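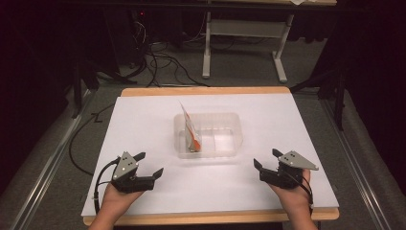
Section 4: Setting Up and Filling the Water Softener

This section covers the Kinnear cabinet softener after it has been plumbed in (Section 3). Read it through once before you start. The work takes most people a morning, and the household will be without softened water until the first regeneration has finished.

4.1 Before you begin

You will need:

Softener salt in pellet or block form
A water hardness test kit
A bucket
A flashlight
The quick reference card from the document pouch

Check that the bypass valve is in the BYPASS position. The handle should sit across the pipe. If it sits in line with the pipe, water is already reaching the resin tank, and you should turn it back before going on.

CAUTION: Do not use rock salt, table salt or ice melt. Rock salt leaves grit in the bottom of the brine tank and will block the float valve.

4.2 Test your water

The softener has to know how hard your water is. A figure from a neighbor or from an old house survey is not good enough, particularly on a private well.

1. Run the cold tap in the kitchen for two minutes. Use a tap that is not fed by the softener if you have one.
2. Fill the sample tube to the line.
3. Add the reagent one drop at a time. Swirl the tube after each drop.
4. Stop when the color changes and stays changed. Each drop stands for one grain per gallon.
5. Write the result inside the front cover of this manual.

If the sample turns before the second drop, your water may already be soft. Check whether another softener is fitted upstream before you continue.

NOTE: Well water often carries iron. If you see orange staining in sinks or toilet tanks, have the iron level tested by a laboratory. Iron takes up room on the resin, and the hardness setting has to be raised to allow for it. See Appendix B.

4.3 Let water into the resin tank

Do this slowly. A sudden rush of water can push resin up into the valve head.

1. Plug in the power adapter. The display shows the software version and then a flashing clock.
2. Check that the drain hose is clipped to the standpipe and has an air gap.
3. Press and hold REGEN for five seconds. The valve moves to BACKWASH. Wait for the motor to stop.
4. Open the bypass valve a quarter of the way. You will hear air leaving through the drain hose.
5. When the water from the drain hose runs in a steady stream, open the valve fully.
6. Look around the two inlet connections with the flashlight. Dry them with a cloth and look again after 15 minutes.
7. Press REGEN to move the valve on to the next position. Repeat until the display returns to the clock.

The first water out of the drain may be tea colored. This is dye from new resin and is harmless. Keep the unit in BACKWASH until it runs clear.

CAUTION: If either inlet connection drips, return the valve to BYPASS and relieve the pressure before you touch the fitting. Do not tighten a connection while it is under pressure. The valve ports are plastic and will crack.

4.4 Fill the brine tank

1. Lift off the cabinet lid and set it aside.
2. Pour in two gallons of water. This is needed for the first fill only. After that the softener adds its own water.
3. Check that the brine well cap is on. Salt must not get into the well.
4. Add salt until it is level with the lower molded line. Do not fill past the upper line.
5. Replace the lid.

Block salt goes in upright, two blocks side by side. Do not mix blocks and pellets in the same tank. Pellets pack down between the blocks and leave a hollow underneath, and the softener then runs short of brine while the tank still looks full.

Keep the salt in a dry place with the bag folded shut. Damp salt sticks together and can form a crust across the tank (see 4.8).

4.5 Program the control head

The buttons are SET, UP, DOWN and REGEN. Press SET to step through the screens. If no button is pressed for one minute, the display goes back to the clock and keeps whatever you have already entered.

1. Time of day. Set the current time. Check the PM light.
2. Hardness. Enter the figure from 4.2, with the iron allowance if there is one.
3. Regeneration time. The factory setting is 2:00 a.m. Change it if somebody in the house showers or runs laundry at that hour.
4. Reserve. Leave this at the factory setting for the first month.
5. Press SET once more to save.

The display now alternates between the time and the gallons remaining. As a guide, a unit set to 9 grains shows 2,550 gallons after a full regeneration and with the reserve taken off. If you enter a lower hardness, the figure goes up. The display will not show more than 3,000 whatever hardness you enter.

NOTE: The settings are held in memory during a power cut, but the clock is not. After an outage, reset the time of day only.

4.6 Run the first regeneration

1. Wait two hours after filling the brine tank so that the salt has time to dissolve.
2. Press and hold REGEN for five seconds.
3. Leave the unit alone until the clock comes back. Avoid using hot water during this time – any water drawn will be hard and will go straight into the heater.
4. Run a cold tap for a few minutes, then test the water again as in 4.2.

The sample should change color on the first drop. If it takes three drops or more, check that the bypass valve is fully open and run a second regeneration.

4.7 Sultora and Stoller valve heads

Cabinets supplied with the Sultora head have no REGEN button. Press UP and DOWN together. On the Stoller head the hardness screen comes before the time of day; otherwise the steps are the same.

4.8 Looking after the salt

Check the level every month. Top up when you can see water above the salt.

If the level has not dropped for several weeks, there may be a crust. Push a broom handle gently down into the salt, well away from the brine well. If it meets a hard layer and then drops, break up the layer with light taps. Do not strike the tank wall.

Empty and rinse the brine tank once a year. June is a good month for it, before summer water use goes up. Let the salt run low first.

For parts and for help with iron settings, contact the Nernoto service desk and ask for Ngọc Quan. Have the serial number ready. It is on the label at the back of the cabinet, below the drain connection.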